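Flodard Desk Calendars: Your Questions, Patiently Answered

Last updated Sunday, June 23, 2024

Why does a small stationery shop need a FAQ page about calendars?
We sell calendars and people keep writing to us about them. Korkor Aidoo answers the post, and she would like to answer something else for a change.

When do next year's calendars go on sale?
Earlier than you think is decent. We take orders for the coming years well ahead, and the last of them go out in March to people who have spent two months writing appointments on the backs of envelopes.

Can I order one for a year that has already gone?
Yes, if we have it. Most go to people who need to settle an argument. We had a request for 1941, which we could not help with, but any year that began on the same weekday and wasn't a leap year will do the same job. You'll have to put up with the wrong number on the front.

How thick is too thick?
A page-a-day calendar is a lump, and it will stay a lump until about autumn. If your desk is shallow, get a weekly one. Hubert Tanner bought a daily one for the shelf over his sink and has written to us 4 times on the subject. The shelf is nine centimetres deep, Mr Tanner. We do say so on the order form. Measure first.

My calendar won't stand up.
Open the base along its creases and press each fold firmly before you load it with the full weight of the year. New card is springy and wants to lie flat again. If it still slides, the desk is probably too polished. A scrap of felt under the back edge cures it.

The pages catch on the rings.
Turn them one at a time, from the middle of the edge, and don't tug at a corner. If a ring has been squashed in the post, a pencil pushed through the coil will usually round it out. Please don't use pliers. Pirmin Bühler used pliers.

How do I get marks off a pale cover?
A soft white rubber, used lightly, and then a dry cloth. Wet wipes lift the print on some card, and you'll be left with a cleaner calendar for a year nobody can read.

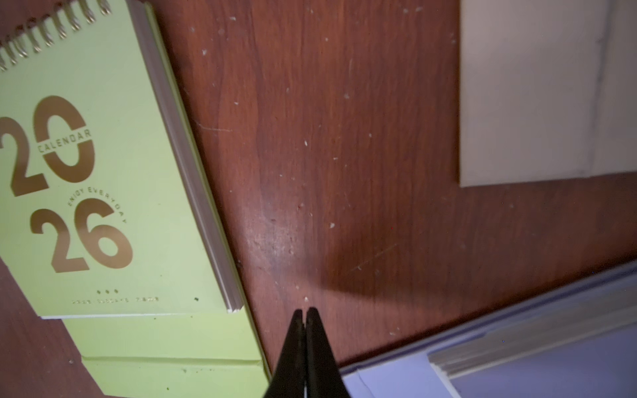
Should I clean the desk as well?
Since you ask. A pale calendar on a brown table makes every crumb in the room look deliberate. Dust the wood with a dry cloth, along the grain, before you put the calendar back. Fine scratches can be softened with a little wax, or you can park the calendar on top of them, a method with more than 200 years of tradition behind it.

Am I obliged to enjoy every day, if the cover says so?
No. Mottoes are not covered by our terms and conditions.

Can I return a calendar I've written in?
No, but we'd be interested to hear how the dentist went.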